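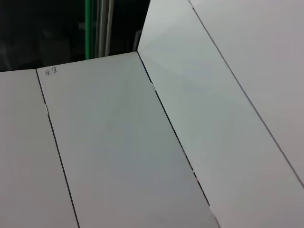 Pale gray panels, with 采集 written by hand near a seam.

Skemby Layouts
Version 4

Skemby Layouts is a table of scrapbook page layouts with the materials used on each page. It was compiled from entries that members of the Trerkine craft swap filled in when they mailed finished pages to each other. One row is one page. The table has 3221 rows, and 584 of them list felt or another nonwoven fabric as a layer.

The page scans are not included. This release is text only, in UTF-8, comma separated, with a header row.

Files

layouts.csv – one row per page
materials.csv – one row per material per page, joined on page_id
colors.csv – color names as written and the normalized name
CHANGES.txt – edits since the previous version

Fields in layouts.csv

page_id: integer, stable across versions. Withdrawn pages leave gaps in the sequence.
maker_code: random code, reassigned in every version.
base_size: 12x12, 8x8, A4 or other, as ticked on the form.
layer_count: number of layers above the base sheet. Stickers and stamped ink do not count as layers. Photo mats do.
theme: free text, lower case, trimmed.
season: spring, summer, fall, winter or blank.
notes: free text, names removed.

Fields in materials.csv

page_id: see above.
position: 1 is the layer next to the base sheet.
kind: cardstock, patterned paper, vellum, felt, ribbon, lace, chipboard, other.
weight_gsm: filled only when the maker copied it from the packet.
adhesive: tape runner, wet glue, foam square, stitched, brads, unknown.
color_raw: as written.

How entries were prepared

Forms were typed up by hand and then run through Cita, a small script that splits the materials line at commas and matches each part to a kind. Anything Cita could not match went to a second reader. Spelling was corrected in kind and adhesive. It was left alone in theme, notes and color_raw, so "grey," "gray" and "elephant" all appear there and are mapped in colors.csv.

Recycled items gave the most trouble. Makers cut up placemats, coasters, gift bags and sweater sleeves, and the form had no box for a source. From version 4 these rows keep the kind of the cut piece and carry the original item in notes. A felt coaster trimmed to a photo mat is kind = felt, notes = "from coaster."

Where a maker listed two adhesives for one layer, only the first is stored. Rattana Siriwan checked the stitched rows against the paper forms and changed 20 of them to brads.

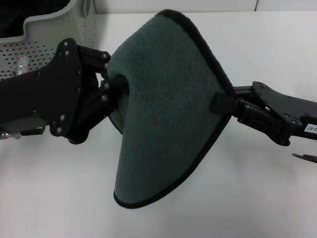

Nattawut Sukprasert objected to storing only the first adhesive. Felt on thin cardstock is nearly always tacked with tape and then sewn, he wrote, and taking the first entry makes the stitched pages look rarer than they are. He asked for a second column and for a note on felt thickness, "even if most people leave it empty."

A second column, adhesive_2, is planned. Thickness will not be added, as the old forms never asked for it. Until the column exists, treat counts of stitched felt as low.

Known problems

- Season is blank for most pages mailed before the November form change. The old form asked for a mailing date and that was not kept.
- "Lace" covers both fabric lace and punched paper edging.
- Layer counts from the Boonyarit group tend to run high. Their local instructions counted each die-cut piece separately – the total is correct for pieces but not for layers. Filter on maker_code prefix B to leave them out.
- weight_gsm mixes cardstock and vellum values. Check kind before averaging.

Uses

The table suits work on material combinations, color pairing and layering order. It should not be used to estimate what scrapbookers buy in general. Swap members mail their better pages, and the group leans toward makers who already own a die cutter.

Corrections

Send the page_id, the field and the value you think is right. Corrections without a page_id cannot be traced and are dropped.

Last edited Apr 5, 2025

Related items
Trerkine swap form, blank copy
Cita matching rules for paper and fabric
Skemby color names, short list
Boonyarit die-cut piece counts
Notes on sewing through cardstock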